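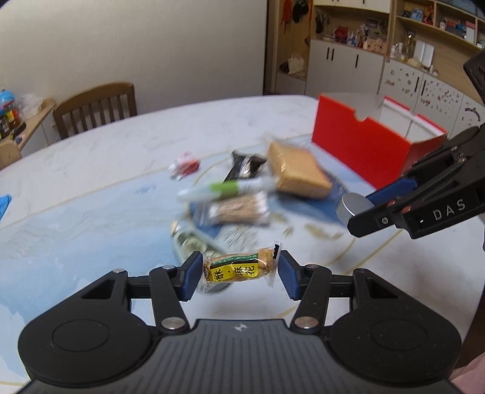

4. Ajuste del modo Sport y de la suspensión adaptativa

Esta sección se aplica a las berlinas con motor de seis cilindros y cambio automático. El fabricante promete que el botón Sport transforma el coche. Conviene bajar las expectativas antes de empezar: cambia la respuesta del acelerador, endurece la dirección y retrasa los cambios de marcha. La potencia es la misma.

4.1 Antes de empezar

Compruebe la presión de los neumáticos en frío. Un coche con presiones desiguales se comporta mal en cualquier modo, y hemos visto a más de un propietario culpar a los amortiguadores.

Hace falta el módulo Kernex con la versión 2 del programa o posterior. El menú de la versión anterior muestra las mismas opciones, pero no guarda los cambios al quitar el contacto.

4.2 Procedimiento

1. Estacione en llano, ponga la palanca en P y deje el motor al ralentí.
2. Abra Vehículo > Chasis > Perfil individual.
3. Seleccione Dirección y elija Confort. La opción Sport añade peso al volante, pero no información. Quien quiera probarla puede hacerlo; casi todos vuelven atrás.
4. Seleccione Amortiguación. La escala va de 1 a 5. Empiece en 2.
5. Seleccione Cambio y elija Sport solo si va a conducir por carretera de montaña. En ciudad mantiene marchas cortas sin ninguna ventaja y el consumo sube.
6. Pulse Guardar durante unos segundos, hasta oír el aviso sonoro. Quite el contacto, espere a que se apague la pantalla y vuelva a arrancar.
7. Entre de nuevo en el menú y confirme que los valores siguen ahí. No se fíe del mensaje «Perfil guardado»: aparece también cuando la grabación falla.

Nota: la posición 5 de amortiguación figura en el folleto como «reglaje de circuito». Saqib Khokhar la probó durante 176 kilómetros de carretera comarcal y el coche rebotaba en los baches en lugar de pisarlos. No encontramos motivo para usarla fuera de un asfalto perfecto.

PRECAUCIÓN: no modifique el perfil en marcha. El sistema lo permite, pero la amortiguación cambia de golpe y puede descolocar el coche en plena curva.

4.3 Muelles Skadik

El kit de muelles cortos Skadik se anuncia como compatible con la suspensión adaptativa. Lo es a medias - los sensores de altura quedan fuera de su rango y hay que recalibrarlos en taller. Si el testigo de chasis sigue encendido tras la calibración, monte otra vez los muelles de serie.

Revisado por Dagim Asfaw, 3 de octubre de 2022. Los valores para llantas de invierno se añadirán en noviembre.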